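Scorekeeping and Game Records
Unit 4 Handout: Pitching Changes, Extra Innings and the Official Box
Fliltlow Community College, Sport Management

Read this before the lab session and bring it with you. The score sheets for the Gadia and Humphreys game are in the course folder. Use pencil.

1. What the pitcher's line includes

Every pitcher who appears in a game gets a line in the box score, even if he faces one batter and leaves. The line shows innings pitched, hits, runs, earned runs, walks and strikeouts, in that order. Many high school books add batters faced and pitch count. Ours does too.

Innings are recorded in thirds. A pitcher who gets one out in the fifth and is then replaced has pitched 4.1 innings. The number after the point is a count of outs, so 4.1 plus 3.2 is 8.0. Students who add these as ordinary decimals get 7.3, and the team total will not match.

2. Inherited runners

When a reliever comes in with runners on base, those runners belong to the pitcher who put them there. If they score, the run is charged to the first pitcher. Draw a heavy line across the score sheet under the last batter the old pitcher faced, and write the new pitcher's number beside it.

Force plays cause trouble. Say the starter walks a batter and is taken out. The reliever gets a ground ball, the runner from first is forced at second, and the batter is safe at first. That batter is now the starter's responsibility, because the fielder's choice removed one of the starter's runners. The rule keeps the number of runners charged to him the same - it does not follow the particular player.

3. Earned and unearned runs

Rebuild the inning without errors and passed balls. If the run would still have scored, it is earned. Give the pitcher the benefit of the doubt when you cannot tell where a runner would have been.

A reliever does not get the benefit of outs that should have been made before he came in. A run can be unearned for the team and earned for the reliever in the same inning, so the individual earned runs sometimes add up to more than the team total. Leave it that way. Put a short note at the bottom of the sheet so the next reader does not "fix" it. 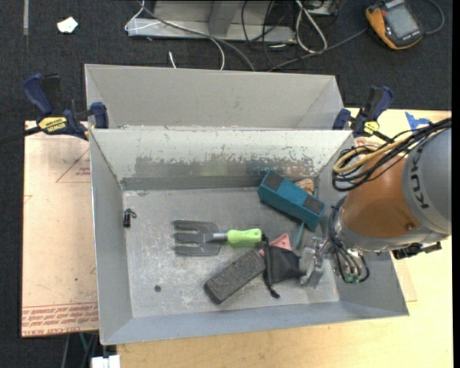

Errors are charged on plays that ordinary effort would have made. The condition of the field is part of that judgment, and a scorer should walk the infield before the first pitch. Look at the lip of the grass, the area in front of the mound and the dirt around each base. Most of the repair work there is done with a rake and tamp, although a small hand fork, like the one with the green handle and three tines, will loosen a hard patch around a base anchor. A grounder that hits a rut and jumps over the shortstop's glove is a hit. The same grounder through his legs on a true hop is an error.

4. Extra innings

High school games are scheduled for seven innings. When the score is tied after seven, continue in the next column. If you run out of columns, start a second sheet and renumber the headings by hand. Do not squeeze two innings into one box.

Some leagues place a runner on second base to start each extra inning. Check the league rules before the game. Where this is used:

- Mark the placed runner with a small circle at second base.
- He does not count as a batter faced.
- If he scores, the run counts for the team but is not earned against the pitcher.
- A run batted in is credited in the usual way.

5. Proving the box

A box score is in balance when a team's at-bats, walks, hit batters, sacrifices and times reached on interference add up to its runs, its runners left on base and the other team's putouts. Do this for both teams. If one side is off by one, look first for a missed sacrifice or a runner left on at the end of an inning.

In the Darasville sample sheet, the visiting team's plate appearances come to 40. The pitch counts on that sheet are also wrong in one place. Find it.

6. For the lab

Score the Gadia and Humphreys game from the play-by-play, all nine innings. Prove both sides. Hand in the sheets with your work showing, including erasures. The lab is worth 26 points, and late sheets lose two points per class meeting.

Write a summary of the last inning in plain sentences as well - one paragraph is enough.

Related course materials
Unit 3 Handout: Hits, Errors and Fielder's Choice
Unit 5 Handout: Season Totals and Averages
Blank Score Sheet, Nine Innings
Darasville Sample Sheet
Reporting Scores to the Local Paper

Fliltlow Community College | Sport Management | Contact the department | Updated November 7, 2023 | Back to top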